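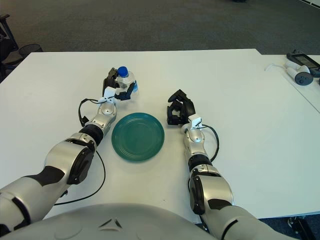 Bimla Rana
Joined: April 2019
Location: east coast

Engine hours on a brokerage boat, would you worry?

We have had an offer accepted on a Clokari 30 called Su, lying at the Gustix yard and sold through Skilline. The listing says 185 hours on the diesel. She was built in 2004. The owner says she was mostly sailed and the engine was only used to get in and out of the berth.

The survey is booked for out of the water only. The surveyor will look at the engine but not run it. The broker says a sea trial can be done after the balance is paid. I don't like that much. Is it normal?

tidewrack
No. Sea trial before the balance, every time. Get it written into the contract with the survey, so you can have your deposit back if she overheats.

185 hours is very low for that age. I would sooner have one with 1,000 on it and a folder of oil change receipts.

Halyard_Ken
I disagree about the hours. My last boat had hardly any and the engine was perfect. It depends how she was laid up. Ask if it was flushed with fresh water and antifreeze each winter, and look at the exhaust elbow. If the elbow is original on a 2004 boat, budget for a new one whatever the hours say.

Also check the meter. A lot of them get replaced when the panel does and start again at nought.

tidewrack
Elbow yes. "Perfect" after standing idle for years, I'll believe when I see the compression figures.

Chaimae Slaoui
I bought through Skilline two years ago, different yard. They told me the same thing about the trial. I said I would walk away and they arranged it within the week. The seller pays to launch if it's his boat being tried and the buyer usually pays for the lift back out if she doesn't buy. Mine came to 100 for the extra hoist, which I thought was fair.
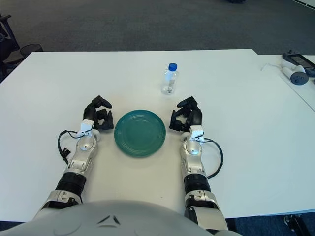
White table, grey carpet

Take somebody with you who can sit by the engine with the cover off while you steer. Run it hard for half an hour under load, not just in neutral on the pontoon.

Bimla Rana
Thanks all. I rang this morning. The meter was changed with the panel and he can't say when, so Ken was right to ask. There are receipts for filters and impellers but nothing for the elbow or the heat exchanger.

They will do a trial if I pay for the hoist both ways. Not sure about that.

Halyard_Ken
Split it. Offer to pay one way, refundable if you complete.

tidewrack
Don't pay for either. It's his boat and he wants to sell it. A meter with no known start date also means the ad is wrong, and I would ask for that line to come out before anything else is signed.

Halyard_Ken
She'll lose the boat over a hoist fee at that rate. Good ones don't hang about at the moment.

Bimla Rana
Going with one way, refundable. He has agreed to it and the trial is on the next decent tide. I'll get an oil sample done as well and post the results when they come back.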